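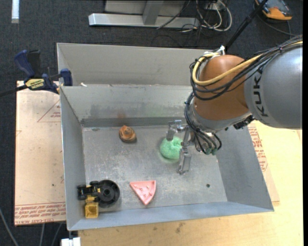
Home Projects Bench notes About Contact

Sorting the toy bin, part four

2020-06-28

7 min read

I spent most of this week on cables, so if you came for clever software you will have to wait for the end of the post.

The job is still the same one. There is a metal bin with some toys in it, and I want the arm to take them out and put them down somewhere else without me helping. In part three I had it picking up blocks of wood of one size, which it did fairly well, and I finished by saying I would move on to real toys in a few days. It took a lot longer than that.

The first thing to sort out was the hose. The arm at Plunside has its air and signal lines on the outside, and the way I had first tied them they were fine as long as the gripper stayed high up. Once I asked it to reach down into the bin and turn its wrist, the loop went tight. I didn't notice until I heard the fitting creak. I stopped it, undid the lot and began again with a longer run.

The hose now goes along the top of the arm, over the orange housing and back up the other side, and the thin black cables follow it round in loops. I left far more slack than looks sensible. It flops about when the arm moves fast, and one of the other members asked if I had finished. I had. I tried it neater and it pulled.

If you are doing the same thing, my only real advice is to put the arm by hand into the worst position you can think of and then cut the hose. I did it the other way round and now have a short piece of good hose in a drawer.

The bin

I have been asked where the bin comes from. It was an offcut job from Van Rooij, who fold ducting and hoppers and so on just outside Zekside. I wanted sloping sides so that things roll towards the floor of the bin and don't sit wedged up against a straight wall where the fingers can't get round them. They had a part-made one with a tall back panel that had gone wrong for another customer, and I paid 22 pounds for it. It weighs more than I expected and I had to make two trips to get it and the rest of the bits up the stairs.

The slopes work for anything round. They do nothing for flat things, which slide down until they meet the floor and then lie there with an edge tight against the metal. I should have thought of that. A curved bit where the wall meets the floor would have been better, and I may still try bending a strip of something to go along the bottom.

The floor of the bin is scratched to bits. Some of it was there already and a good deal of it is my doing. When the fingers come down too low they leave a white line, and I have stopped being upset about it. It does affect the vision side though. Bare metal throws the light back in patches, and early on the software was sure that one of the cloudy marks was an object. It went for it over and over. I tried spraying the floor matt black, didn't like it (the black toy vanished, of course), and rubbed it back off with a lot of thinners and bad temper.

Keeping it still

A bin that moves is no good at all. Everything the arm knows about where the floor is comes from the first calibration, and if the bin shifts by the width of a pencil then the fingers either miss or hit. I had been holding mine in place with tape. Tape is fine for an afternoon.

I looked at bolting it down and decided against it, as the tabletop isn't mine. What I have now is a bar clamp, the ordinary sort with the blue handle, gripping the top edge on the left. It's enough to stop the creeping. I check the bin against two pencil marks on the wood at the start of each session, and it hasn't moved since I put the clamp on. The clamp does stick up on that side and I have had to tell the planner to treat it as a wall, so there's a corner of the bin the arm is now rather shy of.

The sheets with the paper still on, next to the bin, are for the screens. I haven't cut them yet and they make a handy flat surface in the meantime. I will peel the paper when I'm ready and not before, having ruined a piece of the last lot by leaning on it with a screwdriver in my pocket.

The gripper

It's a plain metal one worked by air. I bought the valve and the small fittings from Ciltoner, and they have been good. One fitting leaked from new and they sent another without any fuss. The delivery took 11 days, which was a nuisance, but most things are slow to arrive at the moment.

The fingers are what I have changed most. The pair that came with it were short and flat, and they were all right for wooden blocks. On a ball they touched in one place each and the ball shot out sideways. The ones on it now aren't a matching pair. One has a bit of an overhang to it and the other is longer and blockier. The idea is that the longer one goes down beside the thing and the other one comes over it and stops it climbing. I made them from scrap with a hacksaw and a file and they aren't pretty, but they hold a soft toy better than anything I tried before.

I also turned the air down. At the pressure I started with, it shut with a bang and anything squashy popped out like a pip. With the regulator nearly closed it shuts slowly enough that you can watch it settle.

The toys

I chose them to be awkward in different ways. They came out of a charity shop box, apart from the pink slice, which was in the cupboard at home.

The green fuzzy ball is the easy one. It gives a little when you pinch it and doesn't mind where you take hold. I use it to check that everything is working before I let the arm try anything else. If it can't get the green ball then something is wrong with the setup and there's no point going on.

The orange-brown one with the dark bands and the pointed top is small and rolls. It likes to end up near the back wall, and there the fingers have to come in at an angle to avoid the slope. I get it perhaps half the time. When it fails it usually isn't dropped, it just gets nudged along and the arm comes back for a second go at where it used to be.

The slice is the worst. It lies flat and there is nothing to get under. It does have a raised rim along the curved side, and if one finger lands just inside that and the other outside, it comes up nicely. The software doesn't know about rims. It aims for the middle of the shape and closes on nothing. For now I have put in a rule that says flat things get picked at the edge, which is cheating a bit, and I will take it out again when I have something better.

The black and yellow thing is some sort of toy vehicle part, I think, with a big round disc, a jointed section and a yellow scoop. It bends in the middle when it's lifted, so the half you haven't got hold of swings round and catches the wall. From above, the black bits and the yellow bit look like separate objects to the camera and it tries to pick them one at a time. I leave it in the bin anyway. If I only use toys that work I won't find anything out.

Numbers, for those who like them

I kept a proper tally over two evenings, as I said I would. The arm made 178 attempts with the toys mixed up by hand between runs. I am counting a success as lifted clear of the bin and let go in the right place, so anything that fell off on the way over is a failure. The ball was almost always fine, the slice was dreadful until I put the edge rule in, and the rest sat between the two. I haven't split it up properly yet and I don't want to give a percentage until I have, as the rule changed partway through and that makes a muddle of it.

I have also been saving a picture of the bin before each try, including all the older runs with the blocks. There are around 3,000 of those now. They need labelling and I have been putting it off. It's a job for wet evenings in October, I should think, although I said that last year about the shelves.

Things still to do

The wiring on the floor needs tidying. There are white cables in a heap behind the bin and grey ones across the carpet on the near side, and I step over them dozens of times an evening. I have a length of cable cover to put down and haven't done it.

I want to put the edge rule on a proper footing, which means having the software look for height and not only outline. The depth readings off bare metal are poor, so that may send me back to the paint. If anyone has found a finish that doesn't shine and doesn't swallow dark objects either, please leave a comment. A dull mid-grey is my best guess.

The drop-off side also wants a tray. At present the arm puts things down on a folded towel, and the ball rolls off the towel and under the bench, and I go and fetch it. Van Rooij have said they might have another offcut that would suit. I'm going over there to look at it when I return their trolley.

9 comments 14 shares

Older post Newer post Back to top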